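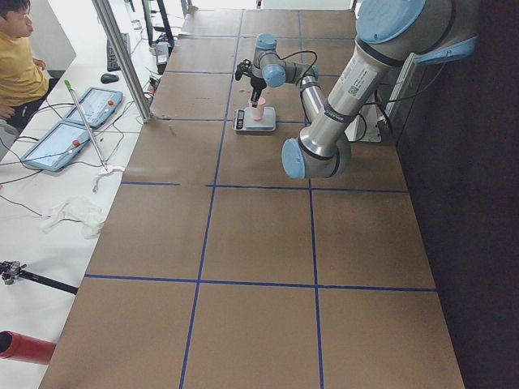

Pink cup on the scale, blue tape grid underneath.

I came to the Trovo kitchen scale expecting very little. Digital scales all promise the same thing, and most sulk as soon as you ask for small amounts of liquid. My test was dull on purpose: a cup, a drink, a number I already knew.

Water first, 198 g by my old Braltar. The Trovo said 196, then 198, then made up its mind. Fine, I suppose.
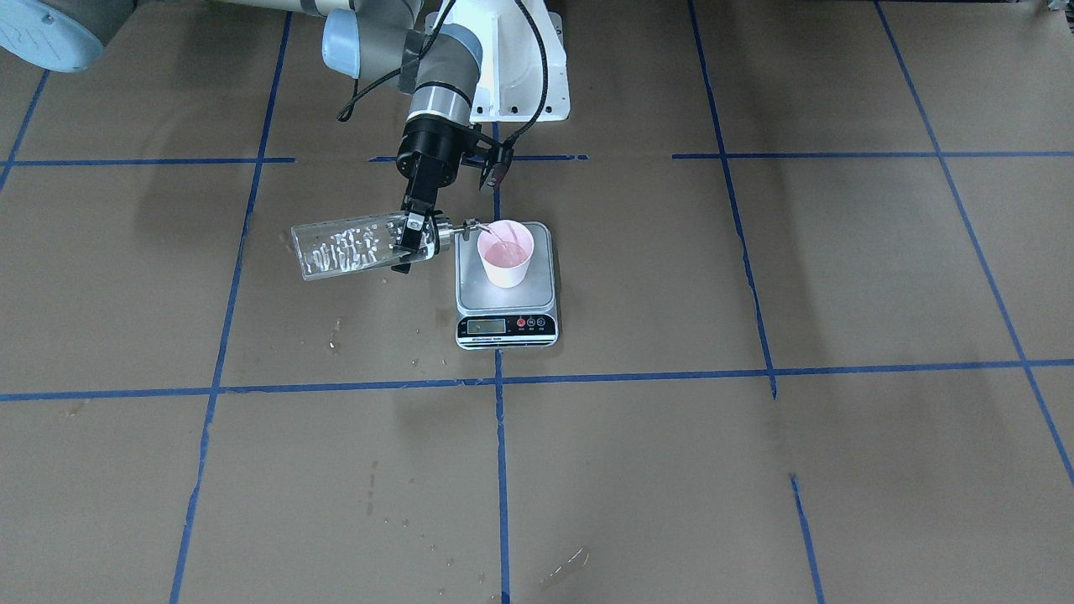 Pouring pale pink liquid into a paper cup.

Slow pouring is where I lost patience. With a thin stream the readout lags, so you stop late and overshoot by 6 g. The makers call this "smoothing". I call it waiting. 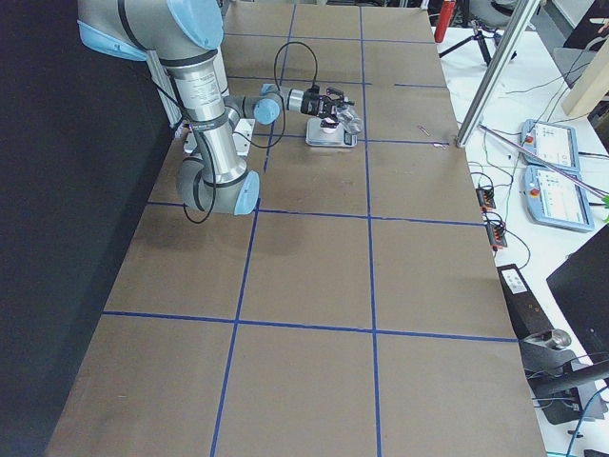
Further down the table, over the brown paper.

Heavier loads went better. A jar came out at 806 g three times running. I don't believe the claim about 1000 weighings per battery, and I'm not going to check it.

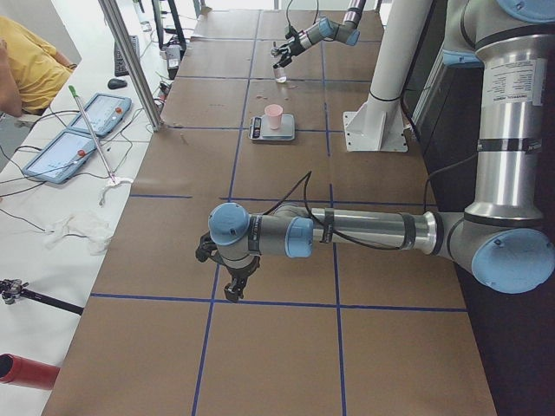 Jolanta Mazurek

Would I buy it? At full price, no. The Nillov is duller to look at and settles faster. If yours is already in the cupboard, keep it for flour.

Last updated: February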